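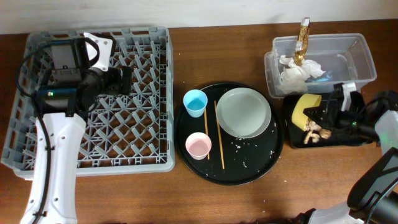 Shared Meals and the Question of Who Clears

26 Dec 2021

The holiday season brings a large number of people to the same table, and with them a question that most households settle by habit: when the meal is over, who clears it? I have kept this site for several years as a record of reading and observation on domestic custom, and the present entry concerns that question. It draws on three months of residence at Widlow, a shared house of 17 tenants in which I rented a room during a period of study, and on later correspondence with similar houses at Drerov and Vukness.

Custom at Widlow was unwritten when I arrived. The person who cooked was excused from washing. All others were expected to assist, and in practice the same few people did so each evening. Residents who worked late shifts ate after the main sitting and washed their own plates, which placed them outside the arrangement altogether. They were sometimes regarded as unhelpful for this reason, although they left nothing for anyone else to do.

In July the house adopted a written schedule. It assigned 2 residents to each evening, in alphabetical order by room, and provided that exchanges could be made by signing a sheet on the pantry door. The schedule was approved without objection. Within a short time the sheet carried so many exchanges that the original order could no longer be read, and a fresh copy was posted. The second copy was kept in better condition, chiefly by means of a rule that an exchange had to be entered before noon.

The effect on conversation at the table deserves mention. Under the old custom, the end of a meal had been gradual. People stayed seated, talked, and rose one at a time. Under the schedule, those on duty tended to stand as soon as the last person had finished, and the rest of the company took this as a signal to leave. Several residents remarked that dinner had become shorter. A proposal to delay clearing by a fixed interval was discussed and set aside. An informal practice took its place, under which coffee was served before any plate was removed.

The house at Vukness follows a different course. It charges each resident 385 a month for board and applies a portion of that sum to paid help in the evenings. The correspondent who supplied these details considers the arrangement satisfactory but notes that residents are less inclined to cook for one another than they were before. At Drerov, a smaller house, the cook also clears, and is then free of all kitchen duty until the turn comes round again. This has the advantage of placing the full cost of an ambitious menu upon the person who chose it. It is reported that stews are common there.

Readers who wish to pursue the subject may find value in the Ekström pamphlet on cooperative housekeeping, a work of almost 300 pages despite its name. The chapters on purchasing are dated. Those on the division of evening work remain useful, in particular the section on households in which members keep different hours. The author recommends that late diners be given a share of morning work instead, such as setting out breakfast or bringing in deliveries. Widlow considered the same measure after my departure, and I understand that a trial was made of it.

My own household is now a small one, and no schedule is posted. We have retained the practice of coffee before clearing. Guests who offer to help are thanked and, as a general rule, permitted to do so.

The next entry will return to the matter of table linen and will address the letters received on the storage of cloth napkins.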